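**FOR IMMEDIATE RELEASE**
2019-04-23

# Prydderch Students Bring Their Blanket-Folding Robot to the Nandden Spring Showcase

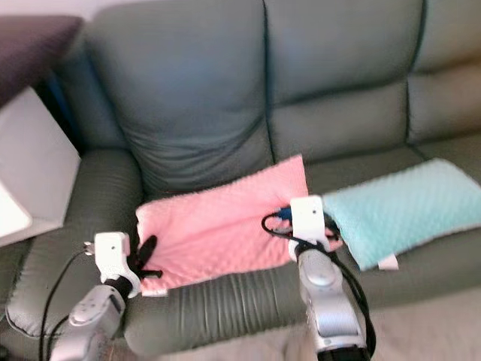

PRYDDERCH — The robotics club at Prydderch Community College will take its household robotics project to the Nandden Spring Showcase next month, and the students would very much like their neighbors to come out and see it. The showcase is open to families, to other schools, and to anyone who has ever looked at a heap of clean blankets and wished somebody else would deal with it. Admission is free, and there will be coffee.

The project goes by the name Ornine, which the students settled on after a long evening and a good deal of pizza, and which they cheerfully admit doesn't stand for anything. Its aim is easy to explain and has turned out to be wonderfully hard to do: a two-armed robot should be able to tidy up a living room sofa, picking up throws and blankets, folding them, and leaving them in a neat pile at one end. The club began work in September, and 21 students have taken part, from first-year welders and nursing students to a retired bus driver who is back in school to study electronics.

"Everybody assumes the hard part is the math, and there's plenty of math, don't get me wrong," said Esperanza Haverford, who teaches in the college's engineering technology program and is the club's faculty adviser. "But a blanket doesn't hold still for you. You pick up one corner and the other three go wherever they please. My students have spent whole weekends thinking about corners, and I've never been prouder of a group of people in my life."

Early in the year the club worked on a flat table with squares of plain cotton. Those sessions went well enough that the students voted to move on to real furniture, and that was when things got interesting. A sofa has a back to bump into and arms to reach around, and the seat gives when you press on it. Leather lets fabric slide in a way the cotton squares never did. The students rewrote a large part of their software over the winter break, several of them from their kitchen tables at home, and they came back in the new year with a slower and much more patient approach to grasping an edge.

Soft plush fabric is the club's favorite challenge these days. It is thick, it bunches easily, and a fold that looks fine from one side can be a mess on the other. The students teach the robot by guiding it through the job themselves, one attempt after another, and then letting it practice from what it has been shown. The club has logged 1101 of these guided attempts so far, every one of them saved with a short note from the student who ran it. Some of the notes are technical. A fair number just say "so close!!"

"I wrote a lot of those," said Eylül Şimşekoğlu, the second-year student who leads the software group. "You get to the last fold, you're holding your breath, and then the whole thing slumps over. And then you do it again, because you want to see if you can get it this time. I came to this college to learn databases, and now I know more about blankets than my grandmother does — and she owns a lot of blankets!"

Visitors to the showcase will be able to watch the robot at work on a full-size sofa, talk with the students who built the software, and try guiding the arms themselves under supervision. Children are welcome at the controls with a parent or guardian beside them. There will also be a folding table set up for people to race one another by hand, which was the idea of Tegwen Penry, the club's president, who holds the current house record and is looking forward to losing it.

"We wanted people to do more than stand behind a rope and watch," Penry said. "When you've tried it yourself through the robot's arms, even for a minute, you understand why we get so excited when one corner lands in the right place. And we really do get excited. You can hear us down the hall."

The club is grateful to Udholm, the local furniture store, which has donated a voucher for the hand-folding race and is covering the cost of the van to Nandden. Lionel Baudry, who manages the store, has followed the project from the beginning and plans to be there on the day with his two daughters.

"I sell sofas, so I know what people do to them," said Baudry. "If these young folks can teach a machine to leave one looking nice at the end of the evening, I'll be first in line."

Following the showcase, the club plans to share its teaching notes with area high schools. Nipon Sitthichai, who coordinates outreach for the college, is putting together a short workshop based on the project, with lessons that can be done using pillowcases and a pair of kitchen tongs if a school has no robot to work with. Teachers who would like to host a session in the fall are warmly invited to get in touch before the end of the term, and they don't need any background in programming.

The showcase takes place in the main hall at Nandden, where there is seating for 80 at each demonstration. Seats are first come, first served, but the students will repeat the demonstration through the afternoon, so there's no need to worry if the first one fills up. The hall is step-free, and the students are glad to slow down, speak up, or run through something again for anyone who would like them to.

Donations of clean, gently used blankets are welcome at the door. The club can use every size and every fabric, the floppier the better, and anything left over at the end of the project will be washed and passed along to the Prydderch winter coat and blanket drive.

**About the club**
The Prydderch Community College robotics club is open to all enrolled students, full-time or part-time, whatever they're studying. No experience is required. New members are welcome at any point in the year, and meetings are held in the evening so that students with day jobs can take part.

**Media contact**
Nipon Sitthichai, Outreach Coordinator, Prydderch Community College. Interviews with the students and visits to a practice session can be arranged through the outreach office.

\###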